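Open day at the Koppel works, Dorkmont

I went to the open day in March because my neighbour has worked at Koppel for many years and he always told me it is worth the trip. The bus from the harbour stops at the gate. I was there at half past nine and already there was a long line for the coffee.

Koppel makes kitchen scales and also the bigger scales for shops and farms. We were 12 people in our group, and the guide was Everaldo Caldeira, who started in the paint shop and now looks after the training. He spoke slowly and clearly, which I was grateful for.

First we saw the old hall, where the cast iron bases are cleaned and painted. The colour is a dark green that they call Nutier, after the street where the first workshop was. Then came the spring room. It is kept very quiet, and we were asked to leave our coats outside — I did not understand why, and I forgot to ask. One farm scale in the corner carries up to 830 kilograms. A father and his two daughters stood on it together, and the girls wanted to go again and again.

After this we crossed the yard to the newer building and went up to the second floor.

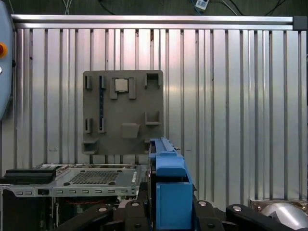
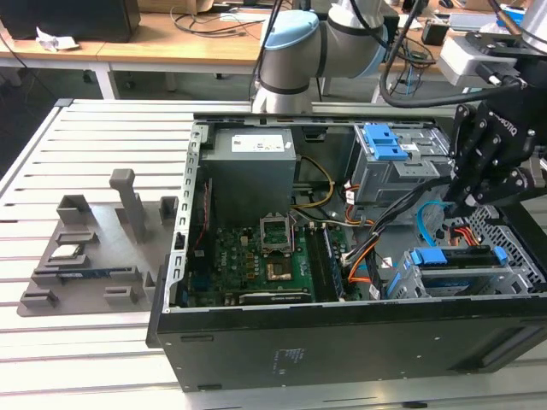
Lunch was in the canteen: pea soup, brown bread and an apple cake that was a little dry. You pay with coupons from the front desk. I had bought 5 and I used only three, and they do not give the money back, so buy fewer.

In the afternoon there was a talk about the history of weighing at the Dorkmont market. It was my favourite part of the day. The speaker showed a set of brass weights from the Jukodard mill and explained how the inspectors stamped them each year. Some of the stamps are so worn that you can only feel them with the finger.

The shop sells seconds at a good price. I took a small kitchen scale with a scratch on the tray. The last bus back is number 322, and it leaves from the other side of the road.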